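Drevley Table and Two Chairs, Natural: a review after seven months

Rating: 3 out of 5

I bought the Drevley set in May, after the old table finally gave up a leg during a dinner I was hosting. I wanted something pale, small and boring. On two of those counts the Drevley has delivered, and I will get to the boring part.

The set arrived in one box that weighed as much as a pony. Inside were the tabletop, four legs, two chairs in pieces, and an instruction sheet on which every screw was drawn the same size. The screws are not the same size. I had the table standing in an evening and the chairs the next morning, once I had taken the first one apart and put its back on facing the right way. If you own a Ruddock ratchet driver, use it. The little key in the bag is made of something closer to cheese.

I looked at the Clamus set first, which costs more and comes in a gray that the store calls Fog. The Clamus chairs have a solid panel back that hits me squarely between the shoulder blades, so that was that.

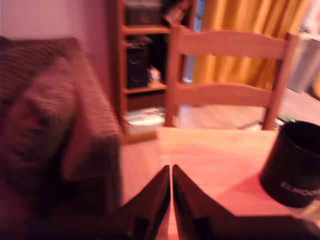
The finish is the best thing about the table and also my main complaint. It is smooth, it wipes clean, and it hides crumbs so well that I've stopped believing in them. It does not forgive heat. I put a casserole down on it for as long as it takes to find a trivet and now there is a cloudy ring at the kitchen end, which the care leaflet describes as "natural character." A black mug, on the other hand, looks terrific on it, and mine has more or less taken up residence on the chair side. Coffee drips come off with a damp cloth if you catch them the same day. After that you need Plutico wood soap and some patience.

The chairs I like more than I expected to. Two rails across the back, the top one curved with a bit of a wavy upper edge, which sounds fussy when you read it in a catalog and looks fine at home. The lower rail lands where my back wants it. The seats are hard. For a bowl of soup they're perfect, for doing your taxes they are a form of encouragement. I tried a cushion and it slid off every time I stood up, so the cushion now lives on the sofa with all the other failed cushions.

About that sofa. It's a brownish mauve with ribs, I'm fond of it, and I was told by more than one person that it would fight with pale wood. It doesn't. In a warm light the table goes a little pink and the two of them get along better than most of my relatives. Under a cold white bulb I make no promises.

Wobble: none for the first few months, then a slight one, cured by tightening everything underneath. One of the chairs creaks when you lean back. The other doesn't, and guests are assigned accordingly.

Customer service: I wrote to ask for a replacement foot pad and was given ticket number 911, which seemed like a strong response to a foot pad. It came in the mail eventually, in the wrong color – on the underside of a chair, so I've let it go.

Would I buy it again? The chairs, yes. The table, if they did it with a tougher finish, and with a trivet in the box.

Posted 24 December 2024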